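Sukus Table Service Study: progress report to Drarix
September 19, 2026

Work package 2 covers the placing of single baked items on small plates. The layout is kept to one blue plate and one pastry on a white table. Trials to date: 21 of a planned 300.

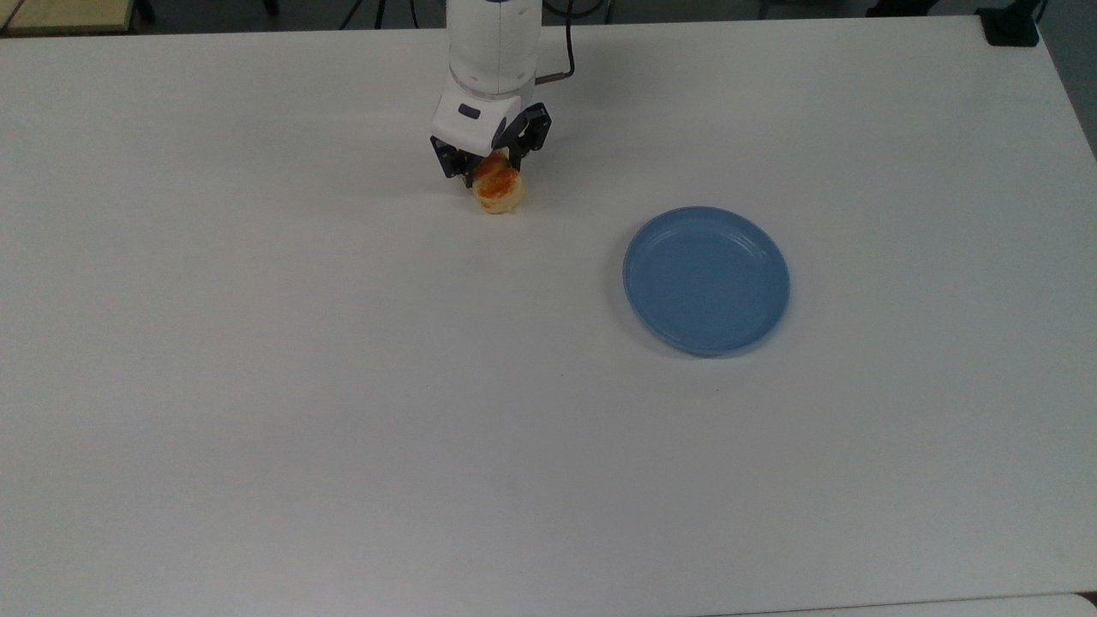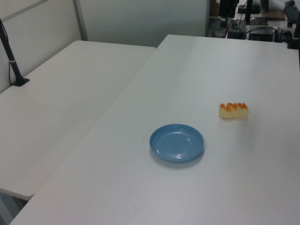

The plate is empty in both views.

Napaporn Ruangrit asked whether the plate should be fixed at one point for the whole series, as a shifting plate makes placement error hard to compare between trials. Her request is accepted. From the next block, the plate center will be taped on the table and checked after every 12 trials.

Open items: a second plate size, on order from Lustska, and a written limit for glaze damage. Ha-rang Sun will draft the limit. The next report is due in December.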